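Re: [skitley-kitchen] Grouting the splashback, and is 28 tiles enough?

Hello Sajib, and hello everyone,

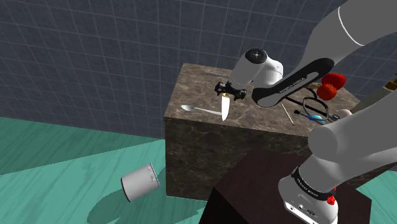 I read your message over my toast this morning and have been meaning to answer all day, so do forgive the length (you know what I'm like once I get started on grout!).

On 2023-03-11 Sajib Matubbar wrote:
> We have taken the old tiles off behind the village hall cooker and I
> have 28 dark ones to go up in their place. Evie thinks white grout
> would look smart, but I worry about the grease. Also, do I really need
> to seal it? The tin I looked at seemed very dear for such a small job.

I'm with you on the white, I'm afraid. We had it at our old house in Mondal and it was lovely until the first Sunday roast, and after that I was at it with a toothbrush every other week. A mid grey is much kinder, especially with a dark tile, and you still get a nice clear line between them. Fathima Sarkar used one in her utility room and it still looks fresh, though she does wipe it down more than I would.

As for how many, I'd want a few spares. I cracked 2 on my last job just carrying the box in from the car, and by September the shop had stopped selling them. Lay the whole lot out on the floor first and shuffle them about until you're happy, particularly if the colour varies a bit from one to the next.

Do seal it, please! Leave the grout a good few days first, then put the sealer on thinly with a small brush and wipe the faces of the tiles before it dries. Evangelia Gkikas has most of a bottle left over from her bathroom and I'm sure she'd let you have it for a slice of cake.

I can bring my spacers and the big sponge round if they'd help, just say when.

Warmest wishes to you and Evie,
Nilmini Pathirana

This site uses cookies to remember your archive settings. Accept | Manage preferences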